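March 18, 2024

Slept badly, got in before everybody else, and had the whole bench to myself until Karla showed up with coffee. I'd promised myself I would finally sort out the handoff between the planner and the controller, and I mostly did, though the route there was stupid and I want to write it down before I forget it.
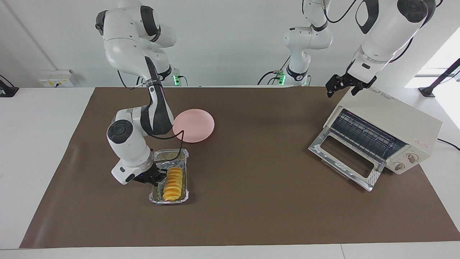 So the thing that has been eating my life is the tray task. The right arm holds the foil tray by its rim, the left arm deals with the toaster oven, and the two have to take turns without getting in each other's way. On paper it's a nice little two-arm sequence. In the code it's two state machines that each think they're in charge, plus a shared planning scene that one of them updates and the other one reads whenever it feels like it. I inherited that second part from Florin and I've been polite about it for months. I stopped being polite this morning (to the code, not to Florin, who was very decent about it when he called in).

The symptom was that the left arm would come down over the corner of the oven and just hover there, gripper open, for ages. No error, no fault light, nothing in the log except the planner cheerfully reporting a valid plan. Then it would time out and go home. I'd assumed for two days that this was the force threshold on the approach, and I had a whole theory about it, with plots! I sent the plots to Neusa. She wrote back one line asking if I'd looked at the timestamps. I had not looked at the timestamps.

The plan was valid all right, but it was valid for a world that was 55 milliseconds older than the one the controller was using. When the right arm's elbow moved even a hair in between, the controller checked the start state, decided it didn't match, rejected the trajectory and asked for a new one. The planner took the request, grabbed the cached scene again, and round they went. The rejection was logged at debug level, so of course I never saw it. I bumped it up to a warning and the terminal filled like a bathtub.

Fixing it properly means making the scene a snapshot with a version number, and having both sides agree on the version before anybody moves. I'd been putting that off because it touches everything. Well, today it touched everything. I started by pulling the scene update out of the right arm's thread and giving it one of its own, which broke the gripper monitor, which turned out to be reading joint positions through a side door somebody had left in there in September. (It was me. I checked the history hoping for someone else.)

By lunch I had it building again. Ate a sad wrap at the desk and watched Heriberto argue with the Orkivow people on the phone about the calibration tool, because their new release flips the sign on one of the rotation axes and doesn't say so in the notes. He has a little script that catches it now. I asked him to put it in the repo instead of on his desktop and he said yes in the voice that means no, so I may have to go and take it off his machine myself.

After lunch, perception. Foil is just awful. I knew that going in, but knowing it and staring at the point cloud are two different things. The crimped edges throw reflections all over the place, the depth comes back full of holes, and the segmentation likes to decide that the tray is three smaller trays. The slices inside come out great, funnily enough, all that nice yellow-orange against the silver. So Karla suggested we quit trying to find the tray and find the food, then work outward to the rim from there. I said that was cheating. She said what did I think the word "prior" meant. Fair enough!

We tried it her way on the recorded runs. Out of 24, the old rim detector gave a grasp I'd trust on 11 of them, and Karla's version got 17. That's not good enough to leave alone overnight but it's a real jump for an afternoon, and the misses are at least sensible misses, where the pose is off along the long side and the fingers would still land on foil. The old misses were things like confidently grabbing the air behind the plate. Speaking of the plate, I still need to add it to the collision scene as a proper object. Right now it's covered by a fat box I drew in a hurry, and the planner bends the right elbow into some very odd shapes to stay clear of a box that's mostly nothing.

Same story with the oven door. Folded down, it takes up a big piece of the space the left arm wants, and the model I have treats it as a solid slab that's either up or down. There's no in between. So while the door is swinging, the planner is working with a lie at both ends. I want to hang it off a proper hinge joint and feed the angle in from the gripper position, and I've got the first half of that sketched out on the back of an invoice from Skadness. Hermenegildo walked past, looked at the sketch and asked if it was a mailbox.

Oh, and the versioned scene works! I ran it slowly the first few times with my hand on the stop button, then at normal speed. No endless hovering. The left arm waits when it's supposed to wait, there's a clean line in the log saying which version both sides agreed on, and then it goes. There's one spot where it still hesitates longer than I'd like, I think because the version check sits inside the lock and shouldn't. That's for tomorrow. I was tempted to fix it at six in the evening and I've been burned by that temptation before, so I pushed the branch and shut the lid.

Neusa is going to review it. I wrote her a long description and then cut it in half, and then put some of it back when I remembered she's the one who'll be on call for the Gustudside demo and she'd want to know how to turn the thing off. There's a flag for it. The flag has a terrible name and I'm open to offers.

Things I don't want to lose: move the version check out of the lock. Real mesh for the plate. Hinge for the door. Ask Ochoa if their driver can stamp the joint states at the source, so I'm not stamping them on arrival and hoping. Get Heriberto's script. Lower that warning before someone else opens a terminal and panics.

Walked home the long way with my headphones in and nothing playing. Made eggs. I did think about roasting some sweet potatoes but I couldn't face looking at another oven – cereal for dessert instead, and now bed, with the laptop staying in the other room.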